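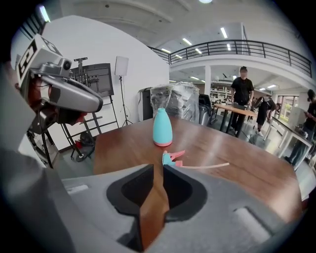 How to train a two-handed assembly policy from hand-held gripper demos

If you have a pair of hand-held grippers and a free table, you can collect good bimanual data in an afternoon, and I still find that pretty exciting! This tutorial covers the recipe we used for the Jaststead baseline: 191 demonstrations of putting the top back on a bottle, recorded with no robot arm at all, then used to train a policy that runs on two arms. I'm assuming you already have your camera calibration done and your gripper widths logging correctly.

Step 1. Write down the start and end of the task

Do this before you record anything. Our start state was "bottle upright, top lying on the table," and our end state was "top seated, both grippers open and clear of the bottle." Maribel Taipe wrote it on a card and taped it up, and it settled a surprising number of arguments.

Step 2. Map the space first

Walk one slow loop with each gripper before the demos, looking up, down and sideways. Two minutes per gripper is plenty. If the map comes out thin, do it over. A bad map will quietly ruin everything you record after it. 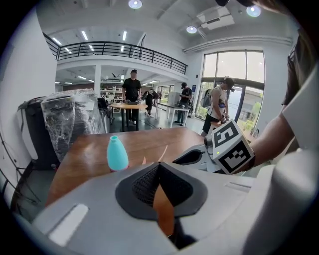

Relative pose between the two hands matters more than anything else in this recipe. Each hand can be tracked on its own and still drift a few millimeters from the other, and with a small part that's the whole margin. We get a second estimate from the markers: the white cube on the other gripper has black-and-white patterns on its faces, so whenever one hand's camera catches it you have a direct reading of where the other hand is. Keep a face turned toward the opposite camera as often as the motion allows. Deisy Cabrera's trick is to start every demo with both grippers pointed in over the table for a full second (it makes syncing the two streams easier too).

Step 3. Record in short blocks

We did blocks of 14 demos and then swapped operators. Move the bottle between takes, turn it, and lay the top down facing a new direction. Vary your own stance as well! Our first model only worked from one side of the table, and the data told us why as soon as we plotted the start poses.

Step 4. Filter

Drop any demo where tracking is lost in either hand, or where the two pose estimates disagree by more than your threshold. Don't fix them by hand. I tried, and it took longer than recording new ones.

Step 5. Train and test

We trained a diffusion policy with relative actions, with each hand's pose also given in the other hand's coordinates. Leaving out that inter-hand input cost us a lot: the arms would both reach for the right place and then miss each other by a finger's width. With it in, 35 rollouts were enough to see a clear gap between the two versions.

Change one thing at a time and keep the test positions fixed. Peadar Mulligan keeps ours in a plain text file next to the checkpoints.

Related

Syncing two video streams without a clapper
Choosing a pose disagreement threshold
Relative or absolute actions? Notes from Abelardo Cuervo
Kasside dataset format, explained
Gripper width calibration in ten minutes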